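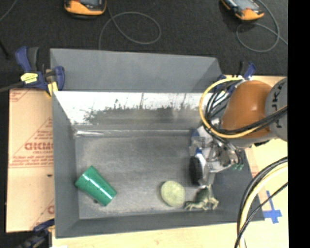
Green cup, toy horse, gray bin.

Kinnunen Fold-Flat Drying Rack: three months in

I bought the Kinnunen back in February, after our dryer started making the noise that means you're about to spend money. We put off the repair (we're still putting it off, if I'm being truthful) and I figured a decent rack would carry us through to spring. It's now well past spring and the rack is up in the hallway as I type this, covered in socks.

Some background so you know where I'm coming from. We're a household of 3 with a small apartment, no yard, and one radiator that works properly. Before this I had a Goston, the accordion kind that every hardware store sells. It lasted two winters. The plastic caps came off the ends, then one of the legs bent, and after that it leaned like it was listening to something in the next room. I didn't hate it, but I wasn't going to buy another one.

The Kinnunen comes in a flat box and there's hardly any assembly. You snap on the feet, you slide in the top bars, done. The instruction sheet is one page, and the drawing for the side wings is wrong, or at least it was in my box. It shows the hinge facing out. Face it out and the wing won't lock. I spent a good twenty minutes swearing at it before I flipped the thing over and heard the click.

Setup every day is quick once you get the hang of it. You pull the legs apart, push down the middle brace with your palm, and lift the wings. I can do it with a basket on my hip. My one gripe is that the brace is stiff. It's loosened up a bit since the first couple of weeks, but my mother still can't close it by herself and she's the one who does laundry when she visits. If your hands give you trouble, try one in a store before you order.

Now the part I care about, which is drying. A full load fits if you're not fussy about spacing. Jeans go on the outer bars, shirts in the middle, and all the little stuff on the lower rails. The bars are set far enough apart that things don't touch, and that was the whole problem with the Goston — everything ended up pressed together and smelling like a pond. With the window cracked, T-shirts that I hang at breakfast are ready by dinner. Towels take till the next morning. Jeans, same, and the pockets are always last!

Sheets are where it struggles. A fitted queen sheet has to be folded over double, and then the inside stays damp forever unless you go back and flip it. I've started draping one corner over a door, and that helps, but it also means you can't close the door. If you wash a lot of bedding I'd look at the Nasdale tower instead. My sister has it and it's much taller, though it wobbles more than I'd like and it doesn't fold down nearly as thin.

Folded, the Kinnunen slides in behind our bedroom door with room to spare. I was worried about it scratching the paint and so far there isn't a mark. The feet are rubber and they do leave faint gray smudges on our light floor, which come up with a damp cloth.

Durability: fine, with one small thing. The coating has a chip near the left hinge, where the wing rubs every time it goes up. There's no rust yet. I put a dab of clear nail polish on it and I'm keeping an eye out.

I ordered mine from the Kullorwood housewares place, mostly for the free returns. Shipping was quick and the box was in good shape. They also sell a set of clip-on hooks for socks and underwear, and I'd say skip those. The clips are too loose for the bars and slide to the middle the minute you hang anything heavier than a washcloth. Regular clothespins work better and I already had a bag of them.

Would I buy the rack again? Yes, for everyday clothes in a small place. I'd want a softer brace and a corrected instruction sheet, and I wouldn't say no to one more long bar on top for the sheets. Four stars out of five from me. I'll update this if the chip gets worse or the dryer ever gets fixed, and my money's on the chip.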